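Geveo Fund
Home | Grants | Reports | Guidance for Grantees | Contact

Interim Progress Report: Sellum Library Ventilation and Humidity Control
Submitted by Gorkum Building Services to the Geveo Fund

1. Scope of this report

This report covers the second period of the grant. The work consists of replacing the air handling equipment in the Sellum public library, rebalancing the supply ducts on both floors, and bringing the local history store within the humidity limits set out in the grant agreement. Work on the roof is funded separately and is mentioned only where it affected the schedule.

2. Status against work plan

The old air handling unit has been removed and the replacement is in position on its frame. Electrical connection is complete. The control panel has been mounted in the plant room and wired to the temperature and humidity sensors on the ground floor. Sensors on the upper floor are installed but are not yet reporting to the panel, as the cable route through the stairwell had to be changed after an unrecorded steel beam was found behind the plaster.

Duct cleaning is complete on the ground floor. On the upper floor, five branch ducts remain. Three of these serve the reading room and cannot be reached until the ceiling contractor has reopened the access panels. The other two serve the children's activity room and the staff office and will be cleaned in the same visit.

The library has stayed open during the work. Noisy tasks were moved to the hours before opening, and the activity room remained available for use.
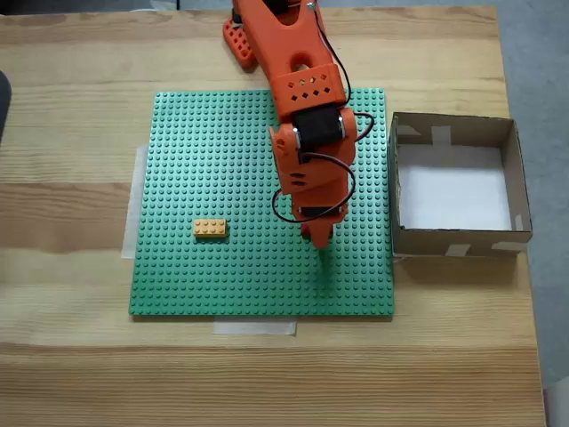
Activity room, upper floor: tabletop with green baseplate and one brick.

3. Humidity in the local history store

The store was the main reason for the grant application. Readings before the work showed wide swings between day and night, caused mainly by a supply damper that no longer closed. The damper has been replaced. Since then the daily swing has narrowed, but the average level is still above the agreed limit in damp weather.

Two causes have been identified. The first is leakage around the store door, which has no threshold seal. The second is the return air path, which draws from the corridor near the public entrance. A seal has been ordered from Mrema together with a replacement door closer. The return air grille will be moved to the far side of the corridor wall. Neither item was in the original work plan. Both can be met from the contingency line.

Until these items are complete, the portable dehumidifier supplied at the start of the project will stay in the store. Staff empty the tank at opening and closing. The unit was out of service for one Saturday after a float switch stuck, and the readings for that day have been left out of the monthly average.

4. Air balancing

Initial balancing was carried out on the ground floor with the new fan at its design speed. Flow at the grilles near the issue desk was higher than specified and caused complaints of drafts. The dampers on that branch were partly closed and the readings repeated. Flow is now within tolerance at all ground floor grilles except one, where the neck of the duct is crushed and will be replaced.

Balancing of the upper floor depends on completion of the duct cleaning. It will be done in a single session so that the reading room, activity room and office can be set against one another.
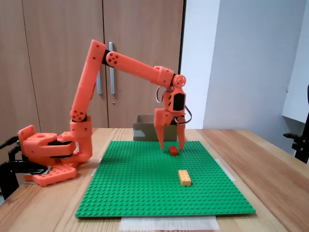

Page last changed: July

5. Schedule

The project is some three weeks behind the agreed work plan. Most of the delay comes from the stairwell cable route. The remainder comes from the roof works, which closed the plant room hatch while the replacement unit was waiting to be lifted in. Upper floor cleaning and balancing are now planned together, which recovers part of the lost time. Final commissioning moves back by the same interval as the balancing.

6. Budget

Spending on equipment is in line with the approved budget. Labor is over, owing to the early starts and the second cable route. Eight percent of the contingency line had been used at the close of the period. The door seal, closer and grille relocation will increase this figure, and a revised table will be sent once the invoice for the grille work is received. No change to the total grant is requested.

7. Open items

- Approval of the revised commissioning date by the Geveo Fund.
- Confirmation of the access date for the reading room ceiling.
- Delivery of the door seal and closer from Mrema.
- Connection of upper floor sensors to the control panel.
- Replacement of the crushed duct neck on the ground floor.

The next report will include humidity readings taken with the portable unit switched off.

Related reports
Sellum Library Ventilation: Inception Report
Sellum Library Roof Works: Summary of Access Restrictions
Guidance for Grantees: Use of Contingency Funds
Guidance for Grantees: Reporting Environmental Readings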